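# How did people make pots without a wheel?

Long before the potter's wheel, people made bowls and jars with only their hands. One of the oldest ways is called coiling.

First the potter rolls clay into long, thin ropes. One rope is wound round and round to make a flat base. More ropes are laid on top, one above another, to build the walls. The potter then smooths the joins with wet fingers or a pebble. If you look inside a very old jar, you may still see faint ridges where the coils met.

A big storage jar could not be made in one go. The wet clay at the bottom would sag under the weight. The potter built a few rows, let them dry a little, then added more. A jar 70 centimetres tall might take 3 days. 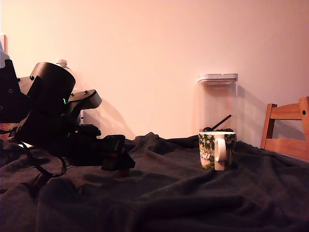

*A black robotic arm reaching over a dark grey blanket.*

When the pot was dry, it had to be fired. Some potters stacked their pots on the ground and covered them with wood and dung. Others used a kiln, a kind of oven. The heat turned the soft clay hard for good.

Walumham Museum has 13 coiled pots in its ground floor gallery. The oldest was made 4000 years ago. It has a pattern of little dents round the rim, pressed in with a twisted cord.

**Words to know**

- **Coil:** a long rope of clay
- **Kiln:** an oven for baking clay
- **Rim:** the top edge of a pot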